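The arm that wouldn't let go

I promised a post on the gripper stall back in November and then kept putting it off, mostly because every time I sat down to write it we learned something new. Well, we've learned enough now! This was one of the best faults I have ever chased, and I say that as someone who once spent a whole vacation thinking about a sticky relay.

For anyone new: I work in a small lab that teaches robot arms to pack and unpack household stuff. Groceries, mostly. The arm is a Darton, the gripper on the end is a Hiltine with two flat fingers, and the control software is Gralov, which we love and complain about in equal measure. My bench partner is Socorro Flores, who handles everything with a wire in it. I do the behavior side, so when the arm does something dumb it's usually my fault.

The fault went like this. The arm would pick up an item, carry it over to the basket, lower it, and then just... keep holding it. No error, no warning light. The status panel said OPEN. The fingers were very clearly closed. After 6 seconds the routine would decide the drop had been a success and pull the arm up and away, with the item still in its grip, at full travel speed.

You can see why that one scared us. A stall is annoying, but a robot that believes its hand is empty while it swings a full can past your elbow is a safety problem. The first time it happened the can came loose on the way back and went off the side of the table. Socorro had been standing in that spot a minute earlier, reading me numbers off the power supply. We hit the stop button, had a quiet cup of coffee, and wrote it up before touching anything else.

Then came the fun part (sorry, but it was fun). We couldn't make it happen again. We ran 200 cycles with foam blocks and got nothing. We ran it with empty boxes, nothing. I had more or less convinced myself it was a one-time glitch in Gralov, and I went as far as drafting a grumpy support ticket. Socorro told me to hold off and try it with real groceries, the same kind we'd had out when it went wrong.
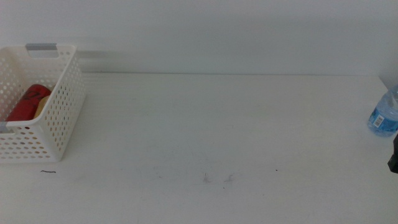 Gripper faults love a boring setup, and I've come around to testing with as few things on the table as I can get away with. Fewer items means fewer excuses. With the white basket at one end and the water bottle way over at the other, there's a long bare stretch of tabletop between them, and that stretch is where I watch the fingers. If they're meant to be empty on the trip back, you can tell right away. I also like having something bright red in the basket for these runs, as it shows even through the holes in the side and I can check on it from my chair.

On that setup we got the stall 8 times in one afternoon. I may have cheered.

The pattern was in the weight. Foam never did it, light boxes never did it, anything with real heft did it now and then. Socorro put a meter on the gripper cable and found the voltage sagging whenever the fingers squeezed hard and the elbow joint moved at the same moment. The dip was short, but long enough for the little board inside the gripper to restart. And when that board wakes up, it reports its default state – OPEN – until somebody asks it for a proper reading. My code never asked. It saw OPEN, figured the release had already happened, and skipped sending the command.

So there were two faults, one hers and one mine, and each of us was extremely gracious about it for nearly a whole hour.

Her half was a tired connector at the wrist. The crimp had worked loose with all the flexing, and she has replaced it and added a proper strain relief, plus a Bright supply just for the gripper so it doesn't share with the arm anymore. My half was a rewrite of the release step. It now sends the open command no matter what the panel claims, reads the finger position back, and refuses to lift until the gap matches. If it doesn't match, the arm stays where it is and beeps at us. I also cut the speed on the return trip, and we taped a line on the floor that we stay behind while it's moving.

We've been running it with heavy cans since then and I haven't seen a stall. I'm not calling it closed yet, though. Next I want to loosen the old connector on purpose, put it back in, and see whether the new release step catches the restart by itself. Socorro is already building me a cable with a switch in it so we can trigger the dip whenever we want. I'll post the logs when we have them.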